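Getting the workshop bench under control

I finally gave up on the "clean it all on Sunday" plan. My new rule is 11 minutes at the end of the day, and then I'm out the door, sawdust or no sawdust!

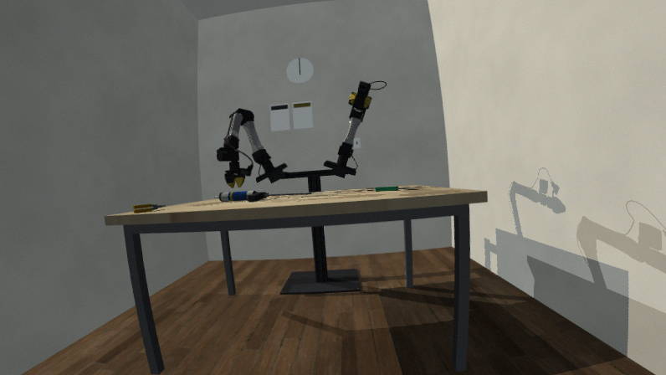 Timing yourself only works if you can see the time without digging out a phone with gluey fingers. A plain round clock hung high on the back wall, with a couple of sheets pinned right under it, is all you need (mine say what's due for oiling and what I've run out of). I rewrite them every October, whether they need it or not.

Next up, the bench top. Wipe it dry first, then rub on a thin coat of paste wax and buff it after 6 minutes. Glue drips pop right off with a putty knife.
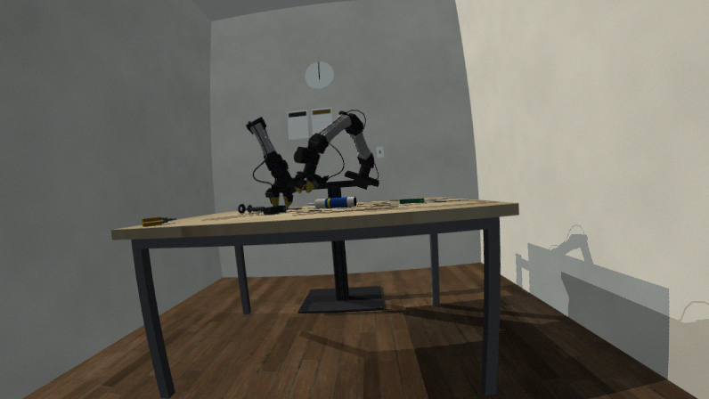 Go easy on the wax, though. My neighbor Marwan put his on like cake frosting and it stayed tacky for 2 weeks. Old T-shirts buff better than paper towels, and I keep a coffee can of them by the door. Wash them separately, please, or your good shirts will smell like a hardware store.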